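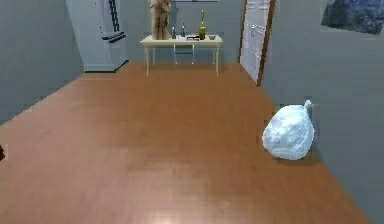 Where we are with the Dedcombe reading evenings

Hi Birdie,

You asked for something short and readable this time instead of the big form, so I'm just going to write it the way I'd tell you over coffee. It's been a good stretch! We ran the adult reading evenings all through September and October, and we've got 23 people signed up now, up from 17 when I last wrote. I'd hoped for 20 by Christmas, so I'm pretty happy with that.

Who's coming

Mostly people who work shifts, which we didn't plan for at all. The bakery in Pemulmont finishes early and a bunch of them come straight over at 4:30, still in their work shoes, and then there's a second wave at 7 once the kids are fed. I ended up splitting the evening in two. It makes for a long day for Loan Nông and me, but the early group is small and chatty and they get through a lot (they finished a whole short novel in October and argued about the ending for most of an hour).

Three people dropped out. One moved away, one found the pace too slow, and one just stopped answering my texts. I've left the door open for all of them.

Books and money

Your grant covered the first big book order, and we still have a bit left over. The large-print titles cost more than I'd budgeted. I had them down at the same price as the regular ones, which was silly of me, and I've fixed it in the sheet for next time. The dictionaries were a hit. Everybody wants to take one home, so I'd like to spend $100 of what's left on extra copies if you're okay with that. Just reply yes or no and I'll go ahead.

We didn't touch the travel line at all. The bus from Clostitz is free after 4 for now, and people have been sharing rides home. Can I move that money over to snacks? I'm only half kidding – the early group comes in hungry and so far Loan and I have been buying the crackers ourselves.

What isn't working yet

The writing half hour. I thought people would want to work on letters and forms, and a few do, but most of them freeze up as soon as there's blank paper on the table. Loan tried having everyone write one line about their day and pass it along, and that went better than anything I'd come up with. We're going to keep doing it her way through the winter and see.

I also haven't started the phone check-ins I promised you in the spring. No good excuse, I just kept putting it off. I've got the list ready and I'll start the calls in November.

Coming up

We're swapping a box of books with the group in Ninh, who've been going a lot longer than we have and own roughly four times as many mysteries as we do. Our readers are very excited about the mysteries! There's also talk of a read-aloud night in December, with families invited. Two people have said they'll read if they can pick their own page, and I've told them of course they can.

If you want to drop in, the 7 o'clock group would love to meet you. Come hungry or bring crackers. I'll send the receipts separately once I've dug the last two out of my car.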